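About Kokuneo

Who we are

Kokuneo is an independent practice that writes, reviews and teaches rules for the safe use of robots at work. Our clients are warehouses, small manufacturers, hospital supply departments and technical colleges. We do not build or sell robots, and we accept no commission from companies that do.

The practice was founded in Irkberg by Jurgita Dambrauskienė, who had spent 11 years as a plant safety manager before leaving to work on written procedures full time. It now has a staff of 18 across two offices, one in Irkberg and one in Teston. The Teston office handles training and examinations. All review work is assigned from Irkberg.

What we do

Most of our work falls under one of the headings below.

Site rules. We prepare the working rules that govern a robot cell, a mobile robot route or a shared work area. These cover who may enter, who may restart a stopped machine, how a fault is reported, and what must be checked at the change of shift.

Review. We read the rules a site already has and compare them with what is done on the floor. A reviewer attends at least one full shift, and a night shift where the site runs one. The written report is delivered to the site manager and to the employee safety representative at the same time.

Recording and data. Many robots now carry cameras, and many sites record the people who work beside them. We help clients set down in plain terms what is recorded, who may view it, how long it is held and how a worker may ask for it to be deleted.

Training. Courses are offered for operators, supervisors and purchasing staff. The operator course lasts two days and ends with a written and a practical assessment. Certificates must be renewed, and the renewal is not automatic.

How we work

Our method is set out in an internal document known as the Rees Code, named after the street on which the first office stood. It contains nine articles. The full text is provided to every client before an agreement is signed, and the main points are given below.

A rule must be short enough to be read at the machine. If a procedure cannot be posted where it applies, it is divided until it can be.

A rule must name a role. “The gate shall be closed” is returned to the author. “The cell operator closes the gate before pressing reset” is accepted.

First drafts are written by hand. Our reviewers take paper and a ballpoint pen onto the site and write what they observe before they open a template. This practice dates from our earliest projects, when we found that typed drafts tended to repeat the wording of the previous client. Handwritten drafts are copied into the client file and the originals are kept for the length of the agreement.

Notices are written in the languages of the people who read them. Where a site uses more than one language, each version is checked by a fluent speaker who works in that area – not only by a translator.

No rule is issued without a review date. The usual period is one year. A shorter period applies after any change to the gripper, the software or the layout of the cell.

An emergency stop is never treated as misconduct. We will not approve a site rule that penalizes a worker for stopping a machine in good faith.

Standards and the law

Our rules are written to sit beneath the national and international standards that apply to a client's equipment. They do not replace them. Where a published standard and a site rule differ, the stricter requirement is followed until the difference has been settled in writing. Clients remain responsible for their own legal duties, and our reports state this on the first page.

Staff members may take part in public consultations on new standards. When they do so, they declare their employment with Kokuneo and any client interest in the matter.

Independence and complaints

A reviewer may not assess a site where he or she has been employed, or where a close relative is employed. Reviewers rotate, so that the same person does not sign consecutive reports for one client.

Complaints about a report or an examination result should be sent in writing to the Irkberg office. They are read first by a member of staff who had no part in the work. Ms. Dambrauskienė reviews every complaint that is not settled at that stage.

Working with us

Inquiries from sites that are planning their first robot are welcome, and an early conversation often saves a costly change of layout later on. Requests for review are accepted throughout the year. Course dates for the Teston office are published each April, and places are confirmed in the order in which applications are received.

Applications for reviewer posts are considered from candidates with practical experience of automated equipment, whether as operators, maintenance technicians or safety officers. A degree is not required. Candidates are asked to submit a one-page rule of their own, handwritten, for a machine they know well.

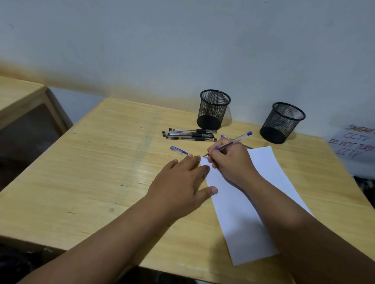

Starting a draft by hand, pen and paper at the desk.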